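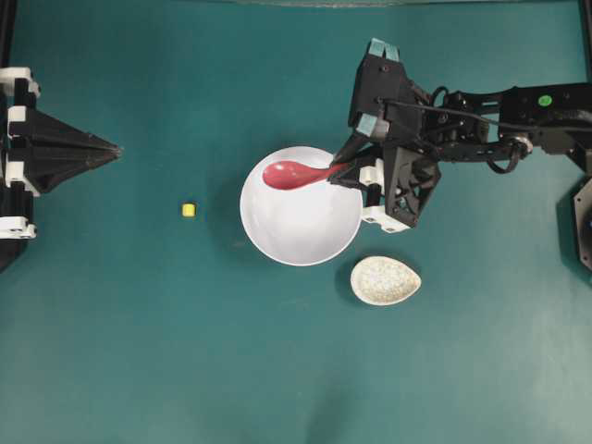 Sep 7, 2021

Phone traffic again, day two of watching what the handsets say when we're not touching them. Picked up where Mounir left off. His capture box was still plugged in behind the kettle (thank you Mounir, I nearly switched it off to make tea).

Set-up as before: 2 phones, both wiped, no accounts signed in, location off, every sharing toggle I could find off as well. Screens down on the shelf, left alone overnight. All traffic goes through the box and gets logged.

The older phone made 415 connections. The newer one made 2,332! I ran the count again because I thought I'd left a filter open, but no, same figure. Most of it is tiny stuff, clock checks and update checks and the like, and I don't want to get excited over those. What bothers me is a little weather app called Istier that came with our test bundle. It kept sending out the names of nearby wireless networks, with location switched off the whole time. Anyone with a decent map of networks could work out where the phone was from that.

Felicja reckons it's an advert kit buried inside the app and that whoever wrote the weather part may have no idea. Could be. I've pulled the app apart and found four bits of code that ask for the network list, and only one looks like it belongs to the weather side. Need someone better than me to read the other three. Aicha?

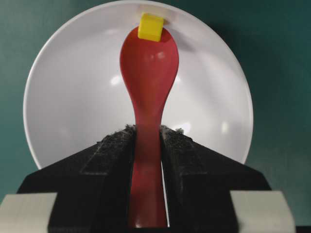
Red spoon with the yellow cube at its tip.

Tried blocking the address it talks to. It went quiet for a bit, then started on a second address, so the block list needs doing by pattern. I've put a rough one in the Rallport folder, please don't use it on your own phone yet, it broke my email.

Sanaa asked if we should write to the makers now or wait until December when the whole set is done. I'd say now. People are carrying this thing about in their pockets. I'll draft something tonight and keep it polite.

Still to do: repeat with the SIMs out, and find the long cable, which was last seen with Mohcine.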